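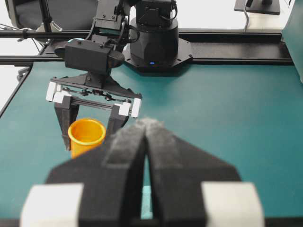
Osus Tabletop Set: Small Plastic Items on a Teal Surface

Data card, version 4
Issued by Nonia, Table and Household Collections
Last revised: 25/03/2026
Responsible editor: Ornella Farina
Contact for corrections: Gualtiero Cattaneo

1. Purpose

The Osus Tabletop Set records the handling of light household articles on a plain work surface. It is intended for those who study how everyday things are picked up, held and put down, and for those who need close views of a coloured table top under indoor light. The set contains 469 recordings. It replaces version 2, which is withdrawn and should not be cited. Version 3 was circulated internally and was never issued.

2. Items

The principal article is a bright orange-yellow plastic cup with a round open rim. It carries the item code OS-CUP in the index. Smaller orange pieces are entered under OS-SMALL, and no attempt has been made to give each of them its own name. Users who require exact product details should note that the set does not supply them. Colour names in the index follow ordinary speech and were assigned by Thomas Fiore. They have not been measured against a colour chart.

Where an article is hidden for part of a recording, the entry reads "partly hidden" and the item code is kept. Where nothing can be named with confidence, the item field is left blank and the entry is marked "surface only".

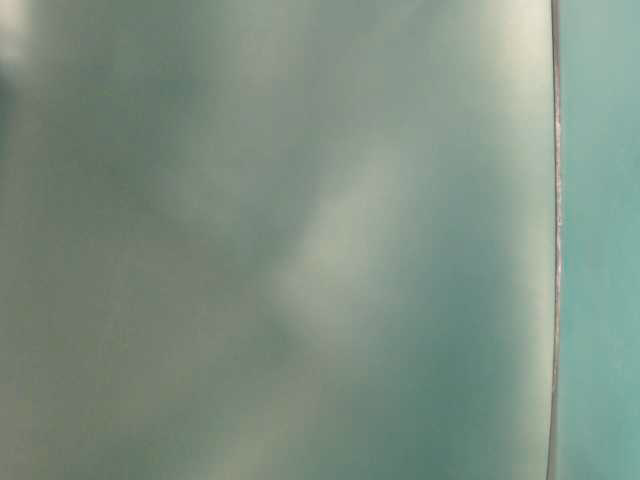 Figure 1. Close view marked "surface only": grey-green surface, with a turquoise strip to the right.

3. The table

The table top is teal-green and matt. Wear has been left as it is. Faint streaks and scuffs appear in many of the wider views and should be treated as part of the surface. They must not be labelled as items. Pale blue tape has been laid on the table top, and the tape is listed in the index as a fixed marking.

The table was wiped with a damp cloth at the start of each session under the Martinelli cleaning sheet, a copy of which is kept in the notes folder. No polish or spray was used. Guido Ferraro signed the sheets for all sessions in this version.

4. Light and colour

The recordings were made under the ordinary lighting of the room. Greens vary a good deal between close and distant views, and the same table may seem grey in one and blue-green in another. Colour values should therefore not be compared across views without correction. Soft pale patches occur in many close views and have not been retouched.
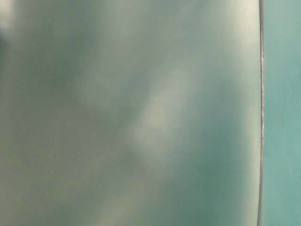
Figure 2. Close view in sage-green, with a diffuse pale streak near the centre.

5. Contents of the release

recordings: the 469 entries, numbered in order of session
index: item code, visibility, surface marking, remarks
notes: session sheets, cleaning sheets, list of corrections
licence: terms of use and form of citation

Remarks are in English. Some session sheets were first written in Italian and translated by Corrado Dal Bello; the originals are included and take precedence where the two differ.

6. Known faults

The visibility field is blank in 4 entries, all from the same session. Two entries carry the code OS-CUP where OS-SMALL was meant. Both faults are recorded in the list of corrections and will be put right in the April revision. The numbering of the recordings will not change.

Close views without a nameable item are included on purpose. Users who wish to leave them out may filter on "surface only". 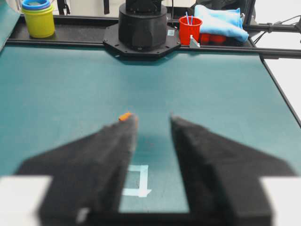

Should the blue tape be counted as an item when totals are drawn up?
The tape is a fixed marking and is left out of all item totals. It is recorded in the surface marking column only.

7. Use and citation

The set may be used for teaching and for research. It may not be resold, in whole or in part. Copies are held by Nonia and at the Misport reading room, where the session sheets may also be consulted on paper.

Please cite as: Nonia, Osus Tabletop Set, version 4, edited by O. Farina.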